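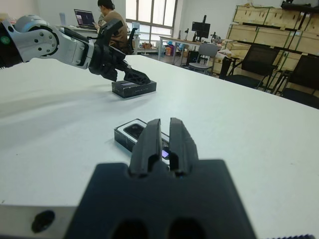

Re-boxing returned handsets: stack or lay flat?

tolvane
We get 24 black retail boxes per carton from Pemum. Lids are a friction fit. After a night in storage the bottom layer has lids seated so tight they need two hands. Does anyone lay them out singly before packing?

brackenmoor
Yes. Single layer on a white table, lid up, 20 minutes. Scuffs on black board show up better against white too. Then stack five high at most.

Diekmann_R
Disagree on the 20 minutes. A tight lid is trapped air and board swelling. Laying it flat does nothing for swelling. Check humidity in the storage room first.

tolvane
Room is at Floststead, unheated. No logger in there.

Diekmann_R
Then get one before changing the packing.

brackenmoor
We ran 287 boxes through in November, same supplier, and 145 had been laid out first. Fewer stuck lids in that group. I didn't record humidity.

Diekmann_R
So you can't separate the two.

osk_pack
Prosunitz cartons have a divider between layers. Takes the load off the lower lids. Costs more per carton, I don't have the price here.

tolvane
Will try dividers on one carton and leave the next as is.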